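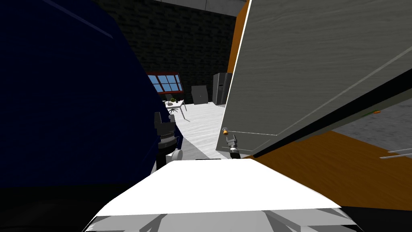
Re: Grain direction on painted doors

Tharushi, the short answer is that grain direction still matters under a thin grey finish, and your supplier is wrong to say you can ignore it. A stain or thinned paint sinks further into the open parts of the grain than the closed parts, so the pattern stays readable and the eye follows it. The render shows the sort of thing I mean: a grey door panel with the wood grain still showing, and a shallow recessed border set in from its lower edge. On a real door with a border like that, the grain in the border has to agree with the grain in the field, or the join reads as a mistake from across the room. The narrow orange wood-toned strip beside the door raises a second question, namely what you do where a grey face meets timber left in its own colour. I would settle that before ordering anything.

On Wednesday Tharushi Pramanik wrote:

> We are replacing the doors on a run of wall units in the Kedard flat.
> The owner wants grey with the grain visible. Puvico will supply the
> blanks but say that direction is "not a factor" once the finish is on,
> and want to cut them whichever way wastes least sheet. That would
> leave 2 doors with the grain running across and the rest running up.
> Is this acceptable? Also, is one coat enough if the grain is meant to
> show, or does it need sealing first?

To take the points in order.

Direction. Not acceptable, in my view. Two doors out of a run will catch the light differently from their neighbours, and it will be worst in the evening with lamps on. Ask Puvico to quote for all of them cut upright. The extra sheet will cost less than making the pair again.

Coats. One coat is rarely even. I use two thin ones, the first thinned more than the tin suggests, with a light rub down between. Leave the first overnight. Sealing beforehand stops the colour going in, and you lose the contrast you are paying for. Seal afterwards, with something matt.

Edges. End grain drinks finish and goes darker than the face. Wipe it with clear sealer first - only the end grain, and keep it off the front.

Samples. Do a test piece from the same batch as the blanks. Offcuts from another job tell you very little. When we did the Boutros kitchen the sample came from a different sheet, and the doors came out a good deal bluer than what had been agreed.

Hinges. You did not ask, but check the weight of the new blanks against the old doors before you reuse the hinges.

Crescencio Benítez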